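Wallus (gibbon)

Wallus is a male lar gibbon living at Rustdale Zoo, a small zoological garden on the edge of the village of Tunstall. He is best known locally for his morning song, which carries across the valley on still days and which many older residents still use as a sort of second alarm clock.

Early life

Wallus was born in February at Berkance Wildlife Park, the second infant of an experienced pair, and weighed 470 grams when he was first put on the scales. His mother lost her milk when he was a few weeks old, and he was bottle-fed by the keeper Teodora Grgić, always within sight and hearing of his family so that he would grow up knowing he was a gibbon. He was back with his parents full time before his first birthday, and by all accounts was a cheerful and rather greedy youngster.

Move to Rustdale

He moved to Rustdale as a young adult to be paired with a female named Pim, who had lived alone since the death of her mother. The two were kept in neighbouring rooms for 23 days, with a mesh window between them, and were grooming each other through it well before the door was opened. Kirsty Birkett, then head of primates, wrote in the zoo's newsletter that she had seldom seen such an easy introduction, and that the keepers had rather wasted their worrying.

The island

The pair live on a wooded island with some 265 metres of rope strung between the trees, most of it put up by hand over one long wet spring. Gibbons cannot swim, and the moat is shallow at the edges so that an animal that slips can climb out again. A heated house stands at the northern end.

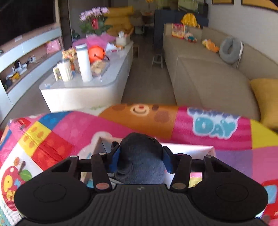
Pim and Wallus have raised two daughters, both of whom stayed on the island until they were old enough to find partners elsewhere. The elder is remembered for stealing a hat belonging to Siu-fong Chuang, the zoo's vet, and keeping it in a willow for the best part of a summer.

Song

Lar gibbon pairs sing together, the female giving a long rising call and the male answering at its close. Yanling Han recorded 793 of the pair's duets for her study of captive gibbon song, and found that Wallus nearly always came in a little early.

See also

Lar gibbon
Rustdale Zoo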